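Kitchen robots still slow at packing leftovers, Zundach trial finds

Home robots can put away leftovers, but not yet at a pace most families would accept, according to Zundach, which logged 1,734 attempts at kitchen chores in October. 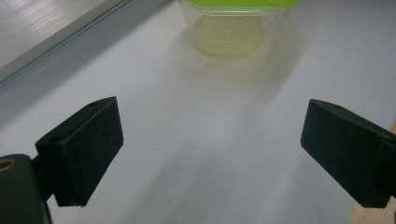

Can a machine do this work on its own yet? Only part of it, and someone still has to stand by.

Lids were the hardest job – 63 were dropped or left loose. "Picking up a box is fine," said project lead Rhea Lumanlan. "Closing it is another matter." The next round will cover 25 homes.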